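Tukovum Games Shelf

Search the shelf

How to set up a folding wooden chess set (and put it away again)

by Ewurabena Eshun

I have owned a folding chess set for long enough to have made every mistake with it, including the one where you open it upside down and 32 pieces make for the skirting board. What follows is the routine I teach at the Rilladby evening club, where we have 25 members and, by my estimate, 24 opinions about how to do this.

You will need a folding board with its pieces, a soft cloth, and 20 spare minutes if children are helping. Without children it takes five.

1. Find the top before you open anything

Lay the closed case flat and look at the clasp. On many sets one half of the case carries the catch and the other carries the bit it catches on, and there may be no clue at all as to which half ought to be underneath. Pick one, mark it on the inside with a pencil dot, and stick with it for life. Keep a palm on the lid while you undo the clasp. Lift slowly. If you hear rolling, stop.

2. Empty it and wipe it

Take the pieces out and put them somewhere with an edge, such as a baking tray. Open the board out flat with the squares facing up, then go over it with a dry cloth. Microfibre is fine, an old tea towel is fine, the sleeve of your jumper is what you will really use. Leave the polish in the cupboard. My uncle polished his Wolde set every June and the bishops used to skate.

Look along the fold while you are there. A crumb in the hinge will hold one half of the board a hair higher than the other, and your opponent will blame it for everything.

3. Turn the board the right way round

Each player should have a light square at the right-hand corner of the row nearest them. Half the chess games in films get this wrong, and so did our own club poster until somebody wrote in. If your corner is dark, turn the whole board a quarter turn. On a folding board this also tells you where the seam goes: it runs across between the two players, and if it's pointing at your stomach you have another quarter turn to make, one way or the other.

4. Put out the back rank

Work from the corners towards the middle. Rooks go in the corners, knights beside them, bishops beside those. That leaves two squares and two pieces, and an argument. The queen goes on the square of her own colour, so the white queen stands on light and the black queen on dark. The king takes what's left, as kings in chess generally do.

In a plain wooden set the king and queen can look much alike from overhead, so crouch down and check the tops from the side. The king is usually the one with the cross, unless the cross has come off, in which case he is the one with the blob of glue.

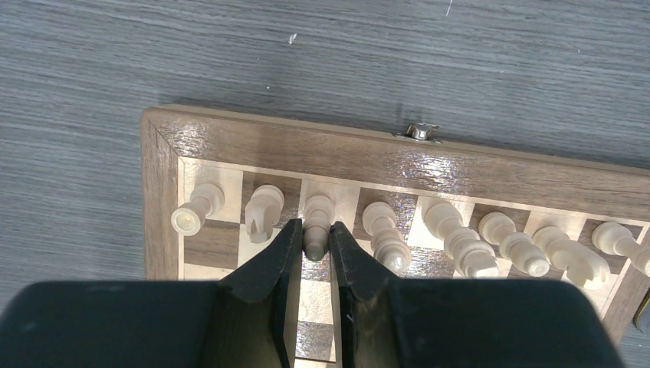

5. Fill in the pawns

One on each square of the second row. They are the easy part and should be given to whoever is youngest or most impatient. If you run out at seven, look under the sofa, then in the case, then under the sofa again. A bottle top will serve meanwhile. I once lost to a man whose bottle top got promoted.

6. Straighten up, within reason

Every piece wants to stand in the middle of its square. Some people also turn their knights to face forwards, some turn them sideways, and one or two have them looking at each other like neighbours over a hedge. The rules don't mind.
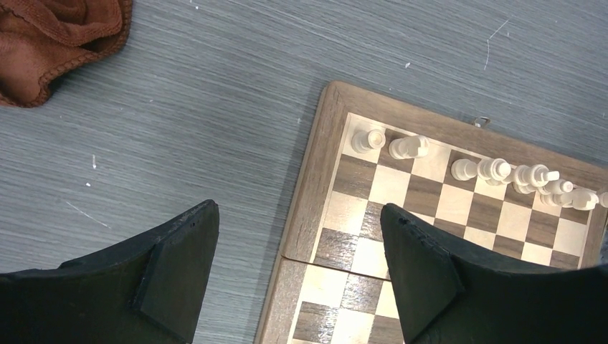 Where I do get fussy is with the felt. If a piece rocks when you tap it, the disc underneath has probably started to peel, and a dab of PVA and a night standing upright will sort it out. Do it before the disc goes missing. I bought a packet of 138 replacement discs from Ekero to fix two pawns, and I expect to be buried with the remainder.

7. Putting it away

Sort the pieces by colour and lay them down in the case, heavy ones first, with the knights' ears pointing away from anything hard. If your case has no fitted slots, use two drawstring bags, one for each side. Close the board gently. If it won't shut, there is a rook across the hinge. There is always a rook across the hinge, and leaning on the lid has never yet persuaded one to move.

Fasten the clasp, then store the case flat, away from radiators. On its edge will do for an afternoon, but over a winter it can take on a slight bend, and then you are back to blaming the fold.

Contact: use the form on the club page | © Tukovum Games Shelf | Back to top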